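Print this thread | E-mail this thread

Gripper let go late and tipped the whole hamper – what am I missing?

tradach_tim
Posted 10/7/22

Long one, sorry. I've got a small arm on a bench doing laundry stuff, mostly picking up shirts and dropping them in a hamper. Controller is a Nseir, one of the older ones, fingers are soft printed ones with rubber pads. It ran fine for weeks. Then yesterday it threw fault 2201 in the middle of a drop, the jaws stayed shut, and the arm went right ahead with its retract move. Took the shirt, the hamper and my coffee with it. I was standing close enough that the hamper caught me in the shin, so I'm a little spooked.

The manual says 2201 is "grip state unknown" and that's the whole entry. Thanks, Nseir.

Has anybody seen this?

ishbel_yule
Yep, had that one in January. In my case it was the jaw position sensor. Cloth gets pinched down at the root of the fingers, the jaws can't reach the position they think they should, and the controller gives up on knowing where they are. Check for lint first, I pulled out a wad the size of a grape.

The part that bugs me is that your arm kept moving. Mine stopped dead. Did you change anything in the fault handling?

tradach_tim
Um. Maybe? I had 2201 set to "warn" because it kept popping up on thick hoodies and I got sick of clearing it by hand.

samer_k
Well there you go. That's your whole problem, I don't care what the sensor is doing. A fault that says "I don't know if I'm holding something" should never be a warning. Set it back to stop and live with the hoodies.

fevcombe_fan
Kind of harsh. If it stops on every thick shirt he's going to be clearing faults all day, and then he'll quit reading them, and that isn't safe either. I'd fix the threshold. Those pads grab fabric way harder than people expect, especially fleece, and the default is set up for boxes.

samer_k
Sure, fix the threshold. AFTER you set it back to stop. You don't tune a thing with the safety half off and your leg next to it.

ishbel_yule
I'm with Samer on the order, for what it's worth. Also Tim, what's your grip force at? And are you opening the jaws before you start the retract, or at the same time?

tradach_tim
Force is 70 percent. The open and the retract are blended, it looked smoother that way and saved me 2 seconds a shirt. I know, I know.

ishbel_yule
OK so there's a lot going on there, haha. The blend is what I'd go after first. With cloth you really want the open to finish, then a little pause, then a slow lift straight up. A box is either in the jaws or it's out. A shirt can be hanging off one pad by a sleeve while the rest of it is lying over the rim, and the second you move sideways you're dragging the hamper along with it. I do drops by hand with a gripper tool before I program anything, just to feel where it snags, and the rim is where it gets me nearly every time.

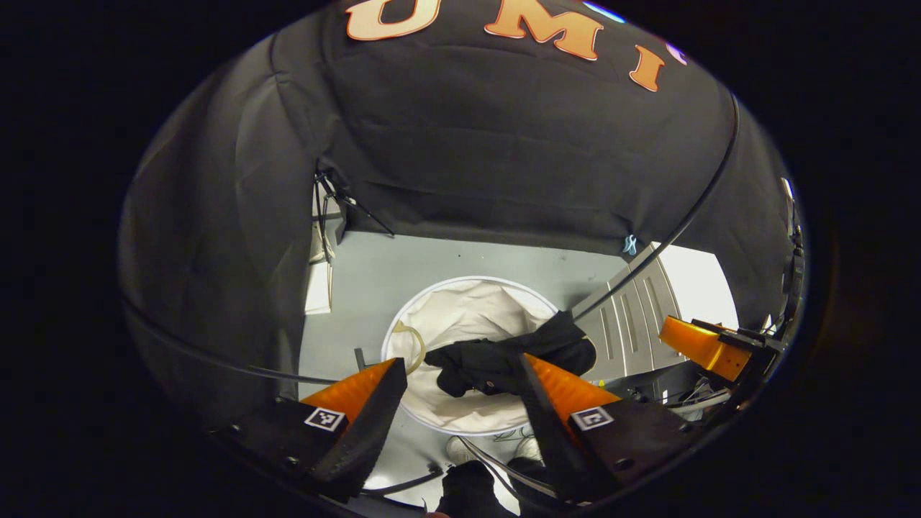
So what I ended up doing was pushing the shirt down below the rim before letting go, instead of dropping it from higher up. It's slower. It also meant I could bring the force way down, since I wasn't carrying the thing through the air as long. Keep an eye on your cables too if you're going lower, I snagged one on the first run and had to redo the strain relief.

fevcombe_fan
Pushing into the hamper works till the hamper gets full, though. Then you're pressing down on a pile with the arm and you get a whole different fault. I'd rather go in high and open wide.

ishbel_yule
True, I empty mine pretty often. If you can't do that you'd need some kind of height check. I still like it better than going in high, but I could see it either way for a big hamper.

samer_k
Either way, put up a barrier. Even a cheap one. I use a Trustitum light curtain, took roughly an hour to wire in.

tradach_tim
OK, update. Fault is back to stop. Pulled the fingers off and there was lint AND a chunk of drawstring tip in the left one, so score one for Ishbel. Took the blend out, dropped the force, ran 8 shirts and no 2201. I haven't tried the hoodies yet. Light curtain is in the cart, and I'm staying on the far side of the bench until it shows up.

samer_k
Where's your e-stop?

tradach_tim
...on the near side of the bench. Moving it now.

Related threads
Soft finger pads peeling after a few weeks
Nseir controller loses home after power cut
Best way to pick up one sock
Light curtain or floor mat for a small bench cell?
Fevcombe adapter plate bolt pattern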